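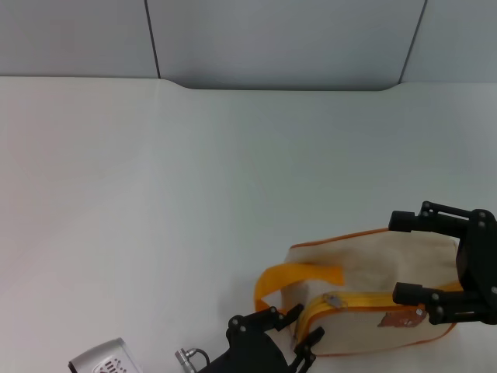 Two-hand cell, Clisbridge bench - inspection checklist with comments
Jun 7, 2026. Checked by Laurinda Paiva, second look by Leif Briem.

1. Finger links and fasteners: OK
Went over every screw on both black hands with the small driver. One on the right hand took a quarter turn, the rest were snug. Really pleased with how these joints are holding up!

2. Fingertips: OK, watch
Light polish on the right upper tip. Still grips the canvas pouch nicely at either end. Swap at 3000 cycles, we're at 698.

3. Zipper pouch (test piece): OK
Seams and orange piping sound, yellow loop firmly stitched. Please keep this one - the zipper pull is a great size for practice.

4. Cables and connectors: ACTION
Connector by the left hand needs a strain relief before the next long run. Leif has ordered one from Durrani.

5. Tabletop: OK
Wiped down. Keep tools off it while the arms are powered.

6. Emergency stop: OK
Pressed with both arms moving, 2 times. Quick, clean stops, lovely to see.

7. Grip force limit: OK
Reads the same as last time. Don't raise it for stiff zippers, tell Gunhild Bisgaard first.

Next full check in September. Short check every 300 cycles, items 1, 2 and 6 only.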